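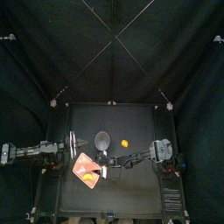 Zatico saca la versión 3 de su planificador para dos brazos

Zatico ha publicado esta semana la versión 3 de Clenness, su software de planificación para celdas con dos brazos. Sin acto ni demo en directo – una nota corta, el registro de cambios y poco más. Ya se puede descargar.

Lo gordo: los dos brazos comparten ahora un único mapa de ocupación. Antes cada uno planificaba por su lado y un árbitro decidía quién esperaba. Resultado, muchas paradas en el centro de la mesa. 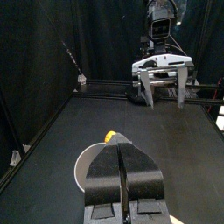
El plan se recalcula cada 500 milisegundos, frente a los 1000 de la versión anterior. También cambia la percepción. Las cámaras de muñeca y las fijas entran en la misma estimación de pose, con un peso distinto según lo que tape la pinza en cada momento. Vasos, platos, fruta de juguete: lo de siempre en estas pruebas.

"El problema nunca fue agarrar, era saber quién pasa primero", resume Purificación Lorente, responsable de control en Zatico. Su equipo ha repasado 3520 trayectorias grabadas para ajustar los márgenes entre pinzas. Los márgenes por defecto son conservadores, avisa, y se pueden tocar desde el fichero de configuracion.

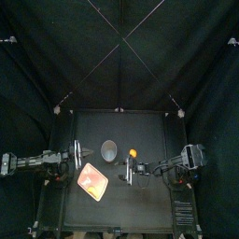
Figueroa, el visor de registros de la casa, se actualiza a la vez. Permite ver en paralelo lo que planificó cada brazo y lo que ejecutó – hasta ahora había que exportar y cruzar los datos a mano.
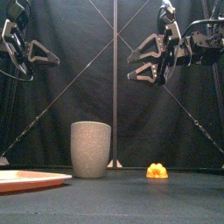
Pendiente queda la compatiblidad con los controladores Lomwood, prometida para marzo. Quien dependa de ellos, mejor que siga en la rama anterior. Las licencias vigentes cubren el cambio de versión.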